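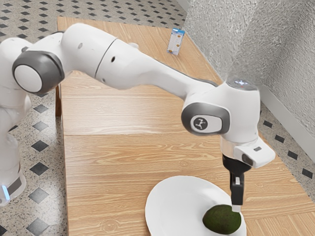
3.2 What changed at the prep tables

Figure 4. The arm with its gripper on an avocado, in our simulated version of the prep station.

I should say up front that I went into this part of the study expecting to write about speed. Speed is what the owners of Stestier asked us about, and it's what I had put in my notes before the first visit in July. Then I spent six weeks standing next to the people who plate food there, and most of my notebook is about other stuff (who talks to whom, who gets the stool by the window, who decides when an avocado is ripe).

Some background on the setup. Stestier is a catering kitchen that sends out cold lunches, and the plating job we picked is a small one: an avocado has to be picked up and put where the next person wants it. We built the task in simulation first, and Figure 4 comes from there. It's a plain version of the job, with a white arm, a two-finger gripper, a wooden table and one piece of fruit on a white plate. We ran 1152 trials that way before anything moved in the real kitchen. Sólveig Hauksdóttir wrote the grasping code, which we call Jovitz, and I did the interviews and the watching.

Look at where the fruit sits in the figure, over toward the rim of the plate. I'd never thought about that as a choice. When I showed the picture to the morning crew, though, three of them told me right away that they'd have put it in the middle, and then they got into a long and pretty cheerful argument over whether it mattered if you were left-handed! I wrote down as much as I could. By the end of it they had laid out a whole set of house rules that weren't in the training binder, and that we hadn't asked about in our first round of questions. We added two of those rules to Jovitz the following week.

The crew's biggest worry going in was hours, and I don't want to skip past it. Nobody lost a shift during the study, but the agreement with Stestier only covered the study, and people knew that. One of the plating staff asked me at 6 in the morning, before I'd had any coffee, whether I would take the job if I were her. I said I didn't know. I still think about that question more than about any of the numbers in Section 4.

What did change was the shape of the morning. Before, four people worked the line and passed plates to the left. With the arm at the first station, the person who used to start the line became the one who checks what the arm has done, and the checking turned out to be a lonelier job than we'd planned for. She was standing 60 inches from her nearest coworker, on the far side of the safety marking, and she told me she missed half of every conversation. Issa Nassar, our second observer, caught this before I did. His sketches of who faced whom show it very clearly, and we moved her table after the second week.

The other thing was judging ripeness. The gripper can be told how hard to close, but the crew squeeze with a thumb and then look at the stem end, and they don't all agree with each other either. We ended up leaving that part entirely to them. Each morning one person sorts the crate, and only the firm ones go to the arm. The sorters liked this (it used to be something you did quickly between other things), and in the exit interviews they brought it up as a skill they wanted listed in their job description. The kitchen manager has agreed to look at the wording, and we'll be following up on that along with the move to the Hondirura site, where the line is longer and the tables are bolted down.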